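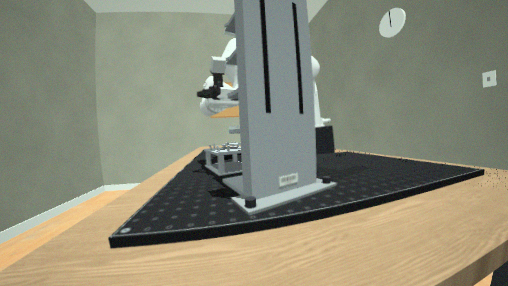 Cuaderno de taller – 2026-01-16

Sigo con la cola de huesos. La partida nueva de Rerkance vino en perlas más gruesas que la de siempre y tarda el doble en hincharse. La dejé en agua fría antes de comer y a media tarde aún tenía el corazón duro, como un garbanzo con mal carácter. Próxima vez, toda la noche en remojo y no discutirlo.

Proporción de hoy: 700 g de agua y 228 g de cola, o sea 928 g en el bote. El bote decía «capacidad 1 litro» y mentía un poco, así que también he fregado la placa.

El baño maría se me fue a 70 °C mientras buscaba el termómetro bueno. La cola huele igual de mal, lo cual no demuestra nada. Aparto ese bote, le pongo una cruz y que nadie lo use para chapa. Para tacos interiores puede valer.

Probetas de haya, juntas a testa y a hilo:
– cola vieja, a hilo: rompe la madera, la junta aguanta.
– cola nueva, a hilo: lo mismo en todas menos una, que abrió limpia. Creo que tardé demasiado en cerrar el sargento.
– a testa: un desastre las dos, como dice cualquier manual desde hace siglos. Quería verlo yo. Visto está.

La carga máxima pasó de 3000 N en la mejor de las viejas. No me fío del todo de la célula, que lleva sin calibrar desde abril. 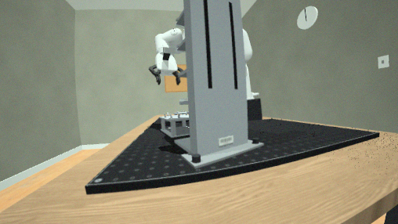
Panel gris con sus dos ranuras y la etiqueta del código de barras, sobre la base.

Pendiente de la cómoda de Bimen: levantar la chapa del cajón segundo. Con alcohol y espátula templada va saliendo, salvo en la esquina, donde alguien pasó antes con cola blanca y mucha fe. Ahí toca vapor y paciencia, y de lo segundo queda poco en el almacén.

Chacko manda presupuesto de la goma laca. Caro. Clernano, más barato pero sirve en sacos para los que no tenemos ni estante ni años de vida. Pedir muestra a los dos y comparar color sobre nogal.

Ojo: el hornillo pequeño salta si se enchufa junto al aspirador. Lo apunto por tercera vez en este cuaderno, con letra más grande cada vez.

Mañana: pesar las perlas en seco, remojar y probar otra vez a hilo, cerrando rápido.

3 comentarios · Compartido 7 veces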